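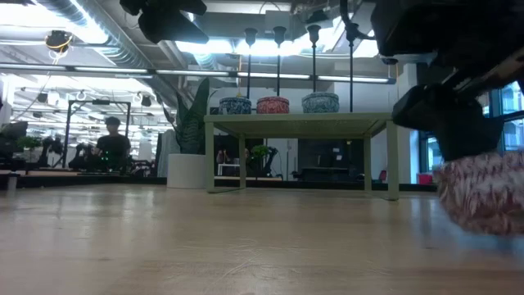

People standing near bench arms while they're running – what's your rule?
Posted by Iestyn Sayce

Hi all. I've just taken over the bench rota at our place (two arms to a table, small tins and dishes to pick up and put down, nothing heavy) and I've been asked to write the house rules down properly. At the moment they live in people's heads and on one very old sheet left over from the Budberg project, which says "be sensible" and not much else.

Our room is open plan, so there are desks and other benches all round and folk wander about. The arms are slow and I've never been worried by them, but a visitor from Okafor asked me where our line on the floor was and I didn't have a good answer. So what do you lot do? Do you keep everyone back, or only the people who aren't working that bench? And does anyone have rules for what's allowed on the table as well? Ours looks like this on a normal day:
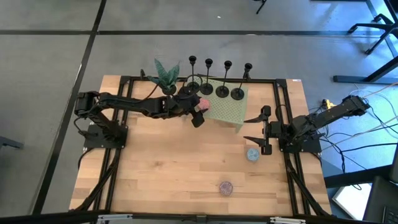
Two arms, two little dishes, candlestick holders along the back.

I'm happy to read a standard if somebody tells me which bit matters. Ta!

Seul-gi Seok

We went through all this in November. Start with a written risk assessment for that exact bench, including the gripper and whatever it's holding. A slow arm can still trap a finger, so please don't let anyone talk you into "it's only small". ISO 12100 is the general one for risk assessment and ISO 10218 covers industrial robots, so look at those two before you buy anything else.

For the floor, we measure from the furthest the arm can possibly reach with something in its gripper, then add a margin for stopping. Don't measure from where it usually goes! My colleague Sang-wook Wi did ours from the usual path the first time and we had to pull up 9 metres of tape.

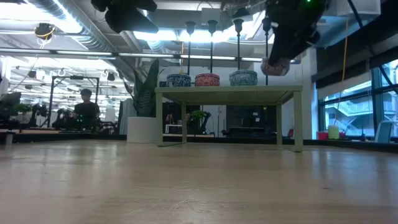 Tin in the gripper, over by the little green table. Count the tin as part of your reach.

My list for the sheet on the wall:

1. One named person runs the bench, and they stay within reach of the stop button. 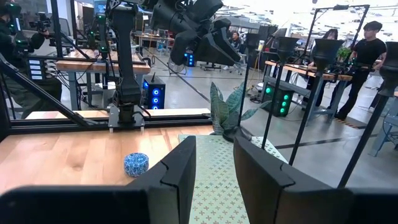
2. Hands off the table until the arms are stopped and the person running it has said so out loud.

3. Cables off the walkways. I'm fussy about this one – more than 40 per cent of our near-miss notes were trips.

4. Test the stop button at the start of every shift and write it in the book. Ours takes 3 minutes with the form.

5. Visitors get the talk before they come past the tape, even if they've had it somewhere else.

Jae-in Min

tape is fine, we use yellow and black. replace it when it peels

In-ho Ki

I agree with most of Seul-gi's list, though I'd be stricter on number 2. Saying it out loud is no good in a noisy room, so at Noltel we had a card you flipped over, green one side and red the other, and you didn't put a hand in unless you could see red. The card doesn't stop anything by itself, mind – you still have to stop the arms first.

On what's allowed on the table, ours was only the things named on the task sheet. No mugs, no phones, no spare screws. Billus lent us their sheet as a starting point and it was 8 lines long, which people did at least read. I'd keep yours about that size and put the longer stuff in a folder.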